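Flilar says shoe tidying is still slow work for its two-armed machine

Tuesday, February 2, 2021

Robots that clear up after people are getting better, but a hallway full of shoes is still more than most of them can manage without help. That is the view from Flilar, a small firm in Binelholm that has spent the winter teaching a pair of robot arms to put slides on a shoe rack.

The task sounds easy. Two pairs of slides are left on a table and the arms have to get them on to a small stand, each shoe next to its partner and facing the same way. A person does it in a few seconds. Flilar gives its machine 50 seconds per shoe before an attempt is marked as failed.

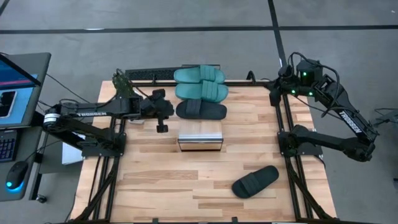
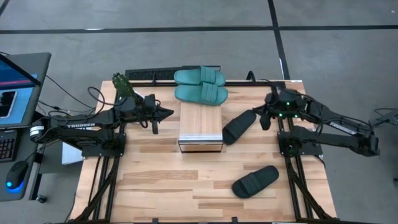
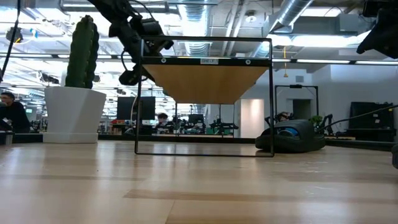 The firm started on the job in October, after a year on folding towels. Shoes were meant to be the simpler of the two, as they hold their shape. The trouble has been with grip. A soft slide bends when it is pinched at the side, and if it is picked up by the strap it tends to swing and land at an angle. Dark pairs take longer than bright ones, according to the firm, and a shoe lying across another one is often left until last.

Flilar puts its success rate at 18 full tidies out of 50 attempts, counting only those in which no one stepped in. Most of the rest ended with three shoes placed and one still on the table. The firm says it would want a far better figure before it put the machine in anyone's home.

Shops may come first. Ramasamy, a footwear chain with 5 branches in the region, has agreed to a trial in a stockroom later this year, where the arms would return tried-on shoes to a shelf at closing time. Staff at the chain now spend the last part of each shift on that job. The trial will run for 4 weeks and the arms will be switched off during opening hours.

Usa, a trade body for shop workers, said it had no objection to the trial but wanted to see the results published — including the number of times a member of staff had to put things right.

Flilar has not set a price. It plans to move on to laced shoes next, and expects those to be harder.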